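Cleaning out the gray bin this afternoon. It started as the place for cleaning stuff and turned into the place for everything.

Rule for today: if it has no job, it leaves the bin. The Hotetti sponges are down to the last one. I bought a pack of 10 in March and they hold up fine on pans, less so on grout.

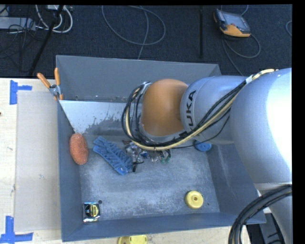

The tape measure goes back to the tool drawer. I have looked for it 4 times this month and bought a second one at Trendport – so now there are two.

Keeping the orange sponge and the blue scrubber. The scrubber is rubber, so it rinses out fast and doesn't hold on to hair.

Still deciding on the yellow disc with the hole in it. There's another one just like it.

The bin itself needs a wash too. White powder all over the bottom and stains up one side. Trying dish soap first – then baking soda if that doesn't do it.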